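Running a Small Arts Venue
Handout 4: Programming a season on a neighborhood budget

Welcome back, everyone! Last time we got through licensing and insurance, so this is the fun part: what goes on in the building, who it's for, and how you fill a calendar without wearing everybody out. Please read the whole handout before the session on 22nd June, and bring your draft season grid, even if it's half empty. Half empty is great. We can do a lot with half empty.

Start with the room

Before you think about a single artist, write down what your room is good at. Our running case this term is Garnincombe, an old drill hall that seats 200 with the bleachers out. It has a warm, close sound and a low ceiling, so spoken word and acoustic sets are wonderful there and a loud five-piece band is hard going. The people who run it fought that for years, then leaned into it, and the listings got much better (and much easier to sell!).

Daytime use counts as programming too. Drawing tables, choirs, toddler music and sewing groups bring people through the door who may never buy an evening ticket, and they belong on the same grid as the headline nights.
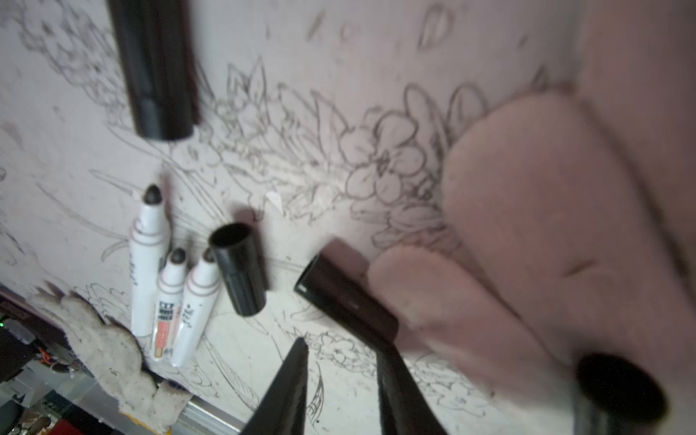

Penry, reading an early draft of these notes, asked whether daytime groups shouldn't simply be treated as rentals, with the money going on a separate line and the programmer left out of it. It's a fair question, and plenty of venues do exactly that. My worry is what happens next: the rental desk books a dance class into the afternoon slot, the theater company needs that slot for its tech rehearsal, and the two bookings have never been on the same sheet of paper. Keep separate budget lines if you like, but keep one calendar.

The three-layer grid

I love this tool, and you'll be sick of hearing me say so by August. Take a big sheet and draw the weeks across the top. Then fill in:

Layer one: anchors. Shows you'd be sorry to lose, with a signed agreement. Four to six in a season is plenty.
Layer two: regulars. Open mic, film club, the monthly folk night. Same slot each time, low setup, modest cost.
Layer three: open space. Leave it blank on purpose. A touring act with a canceled date will call you, and you want to be able to say yes.

Most first drafts have far too much in layer one. If yours does, slide two anchors into the next season and see how the sheet looks.

Working out a break-even

Say Garnincombe offers a storyteller a guarantee of $900. Add $229 for a technician, front of house and printing, and the night costs $1,129 before anyone sits down. At $12 a ticket you need 95 sales to clear it, a little under half the house. That's a healthy booking. At $8 you need 142, and I'd want to know the act had played nearby before I signed.

Now try it with a split. The artist takes 70 percent of the door and there's no guarantee. Your costs drop to $229, but your share of a $12 ticket is only $3.60, so you need 64 sales to cover them. Less risk for you, more for the artist. Talk about that openly when you make the offer.
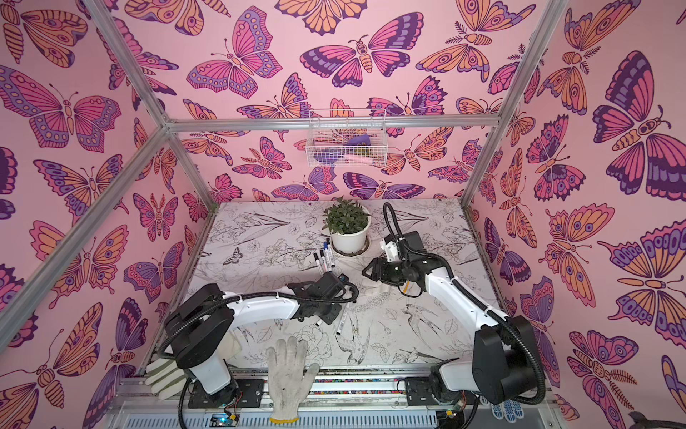 Course tutor, Community Arts Programming
Markden Adult Learning

Who gets asked

Look through your last season and mark every act that came to you by email. Then mark the ones you went out and found. When Misside, our second case, did this, nearly everything was in the first pile, and the season looked like whoever had the most time to write emails. They set aside one slot a month for artists living within walking distance and put a paper sign-up sheet in the library. The response was terrific! Poets, a brass quartet, a puppet maker.

A few things that help with newer artists:

Put the fee in the first message.
Offer a short slot, 20 minutes or so, on a shared bill.

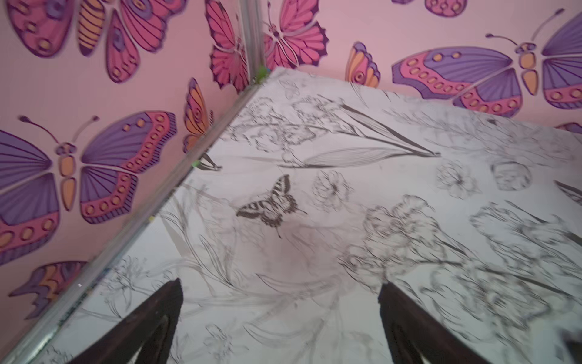 Send a plain one-page tech sheet with the stage size, the number of microphones and the time the doors open. Pay on the night if you possibly can. And go say hello at the sound check, even when you're busy, and ask what they'd like to try next.

For next time

Bring your grid, plus one break-even worked both ways for an act you'd truly love to book. Read the Misside season report, pages 3 to 9. If your venue has no fixed seating, work out two capacities, seated and standing, and use the lower one.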